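Ekdale wrapping set, red
Order no. 873

A red sheet and a length of tan twisted cord, sold together for doing up sweets, biscuits and other small shop packets as a present. The sheet is matt on the face, so a shiny wrapper stands out well against it. 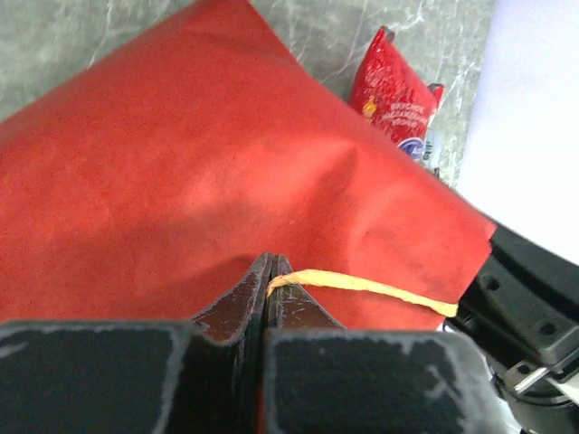 Page last changed: Sep 27, 2020

Sheets are sent flat. Light creases from the post are normal and show more under a strong lamp. They can be eased out by hand before you start, or left alone if the sheet is going to be folded anyway.

The set comes without any food. Most customers use small packets with crimped ends, which keep their shape when tied. Check the date on each packet before you wrap it, and remove the price sticker if there is one.

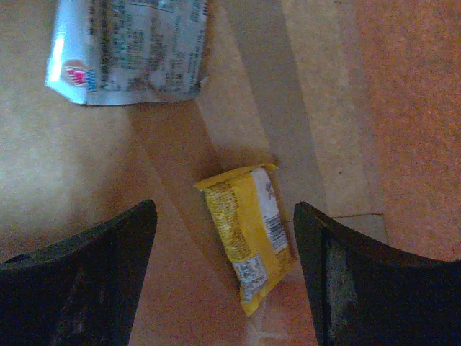

Cimel Packing Goods – Issue 2, page 100

Lay the packets on the sheet first and move them about until you like the order. Large packets go at the back. Yellow and silver wrappers both go well with the red, and a red wrapper is fine too if it is glossy.

Fold the near side over, then the far side, and turn the ends under. Pass the cord round twice and tie it on top.

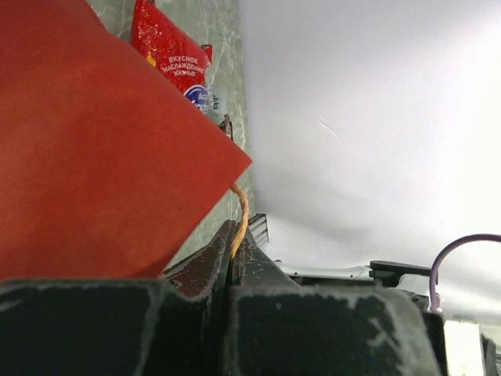
Leave the knot loose until the ends are tucked in, then pull it tight. A spare length of cord can be ordered separately as no. 539. It is the same tan colour and ties with the same knot, but it is cut longer for tins and boxes.

Keep the sheet away from damp. The red can mark pale cloth if it gets wet.

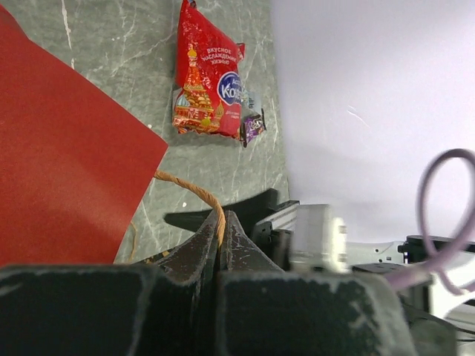 Red sheet and tan cord on a grey marble-patterned table top.

Trade orders: packs of 100 sets – write to Rahel Eder at Cimel.
Returns: unopened sets only, with the delivery note.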